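We use cookies to improve your experience on this site. Accept | Manage settings

Rurkstead promises savings from computer repairs, but won't show the math

Rurkstead says it will save money by fixing its old office computers instead of replacing them. How much money is harder to say.

The town council voted Sunday to keep 1284 desktops in service under a deal with Zieliński, a repair firm based in Meltamham. Council member Dorota Zawadzka called it "plain good sense" and said savings could reach up to 50 percent.

Asked what that figure was based on, she pointed to a two-page summary from the firm. It gives no price for parts and doesn't say what happens when a repaired machine fails again.

Konrad Kalinowski, who voted against the deal, said he had asked for the full contract twice. "I got the same two pages both times," he said.
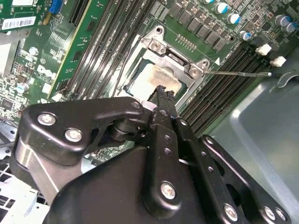

The processor socket on a Dell motherboard.

Hullatlow tried a similar plan and dropped it after 100 machines. Zawadzka said that case was "different" but did not explain how. The first bills are due in July.

Related
Library hours cut again in Meltamham
Hullatlow parking app still down
Who pays for the new bus shelters?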